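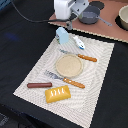
Zitwood Hall Bookings Group – minutes, February

Present: 3 members. Leemans sent apologies.

1. Tribute night. The agency, Flulten, is offering a soul revue billed as "original members". We asked which members and which years. The reply was a poster. No deposit until we get a proper answer.

2. Tickets. Flulten suggests $40. Last year's doo-wop show sold 19 seats at $22, so the group doubts it.

3. Sound. Brenilia says its PA will fill the hall. It said so last time – the back rows disagreed. Test before booking.

Closed 9 p.m.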